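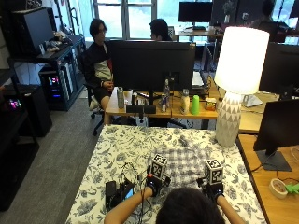 About Graltavero

Graltavero is a small school for home textiles in Sascombe. We teach people to sew, mend, wash, press, fold and store the cloth they live with every day: dish towels, tablecloths, pillowcases, curtains, the napkins that only come out in December. We love this stuff! Most of us grew up in houses where a good tablecloth was used until it had to be turned into napkins, and then into dust rags, and we still think that's a pretty great way to treat cotton.

How we got started

Gadisa Jemal opened the school after many years of doing alterations and repairs from a front room on Protarton Street. People would bring in a pair of pants to be hemmed and then ask how to get candle wax out of a runner, or why their sheets kept twisting in the dryer (too full, usually). Gadisa liked those conversations more than the hems. The first class was a Saturday-style morning with borrowed chairs, one iron and a stack of worn-out towels, and it ran an hour and a half over.

The front room is still ours. We use it now for storing fabric and for the button drawers, and classes happen next door, where the light is better and there's a proper sink.

What we teach

Our main course is called the Jemal Basics, and it runs for 30 hours spread over the fall and again in the spring. You start with fibers, because it's hard to look after a cloth if you don't know what it's made of. Then hand stitches, straight seams on the machine, mitered corners (everyone's favorite once they've done the second one), patches, darning, stain work and pressing. By the end you'll have a tablecloth you cut and hemmed yourself, a set of napkins, and at least one thing from home that you brought in torn.

We also run shorter classes through the year:

Mending night, 6:30 p.m. Bring whatever needs fixing. There's tea.

Washing and stains. Wine, turmeric, grass, ink, and that yellow line that shows up on linens that have been folded away too long.

Curtains from scratch. Measuring, lining, headings and how to hang them so they fall straight. Come with your window measurements written down, please, width and drop!

Patterns on patterns. A new one this year and we're very excited about it. It's all about mixing checks, florals and stripes on one table, and about matching a print at the seam so the leaves and petals carry on across the join.

Kids' sewing. Ages eight and up, with an adult staying for the first session.

How classes work

We keep groups small enough that a teacher can sit down next to you and look at your stitches. There are no tests. Some people come in having never threaded a needle, others have been quilting for half their lives and want to get better at darning, and they end up at the same table, which makes for good talk.

Machines, thread, needles, pins, irons and practice cloth are all included in the price. You're welcome to bring your own machine if you'd like to get to know it better, and plenty of people do. Our teachers have met a lot of stubborn bobbins.

If you miss a class, you can make it up in the next round at no extra charge. Just email us so we can save you a chair.

The cloth library

This is the part visitors ask about the most. We have a wall of shelves with old household linens that have been given to us over the years: damask, gingham, waffle weave, flour sacking, printed cotton from all kinds of kitchens. Students can take a piece down, turn it over, look at how the hem was done and try to copy it. A few are mended so finely that you have to hold them up to the window to find the repair. One little tray cloth has 33 darns in it and is still perfectly good for a tray.

We do take donations. Clean and dry is all we ask, and holes are very welcome.

Who we are

Gadisa still teaches the Basics and most of the stain classes. There are 2 other full-time teachers, one who came to us from upholstery and one from a hotel laundry, so between them they can answer almost anything about piping or starch. Former students help out on mending nights, and several have gone on to take in repairs of their own around Sascombe.

Come and visit

You'll find us on Protarton Street, the green door after the bakery. The bell sticks, so give it a good push. If you'd like to look around before signing up, weekday afternoons are best, and you're welcome to sit in on the last half hour of a class. Bring a towel with a hole in it and we'll get you started on the spot!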